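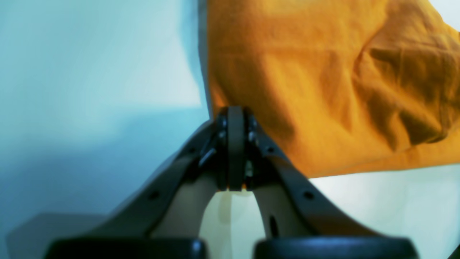

An orange cloth, pinched at one corner.

Truto revises folding guide for flat textiles

Truto, the linen hire and laundry firm based in Brenby, has issued a revised guide to folding small flat textiles at its finishing tables. The guide covers table cloths, napkins, tea towels and plain dusters, and replaces a set of wall sheets that had been amended several times and no longer agreed with each other.

The main change concerns the first step. Under the old sheets a cloth was spread by its middle and smoothed outwards by hand. The new method starts at a corner. The cloth is picked up at one corner and lifted until the edge next to it hangs straight, then laid down with the hem parallel to the table edge. Only then is the first fold made.

Truto tested both methods in March on 2,363 pieces drawn from ordinary hire stock. Pieces folded from the corner needed a second attempt less often, and the finished stacks stood straighter on the shelf. The average time for each piece came down from 38 seconds to 20 once staff had become used to the new order of work. The firm notes that the later figure applies to pieces that reach the table already untangled.

Plain woven cloths in a single colour gave the most trouble under both methods. With no stripe or printed border to follow, the hem is the only guide to the direction of the weave, and on a heavily creased piece it can be hard to find. The guide tells staff to look for the longest visible run of hem and work from the nearer end of it.
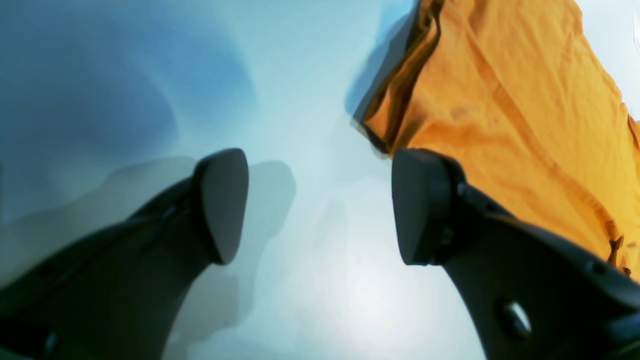 Crumpled orange cloth on a pale surface.

Table surfaces are dealt with in a separate section. Truto recommends a pale, matt top for coloured goods, so that the outline of the cloth can be read at a glance, and a darker one for white goods. Both should be wiped down at the start of each shift. A slightly rough top is preferred to a polished one – cloth slides on a polished top during the second fold and the corners drift apart.

Pieces that arrive bunched are not to be shaken out over the table. They are opened by lifting one corner and letting the weight of the cloth pull out the larger folds, with any remaining creases pressed flat from the held corner towards the opposite one. Cloths still creased after 2 passes go back for pressing.

The layout of the guide was prepared by Sachdeva, which also supplied the new stack gauges, and the text has been translated for the firm's second site at Mumolska. The gauges are plain upright boards marked with the permitted height for each class of goods.

Fitted items, quilted pieces and anything with a fringe remain under the existing instructions. A section on round table cloths was drafted but has been held over to the next revision. The old wall sheets at Brenby will be taken down when the last finishing table has been resurfaced.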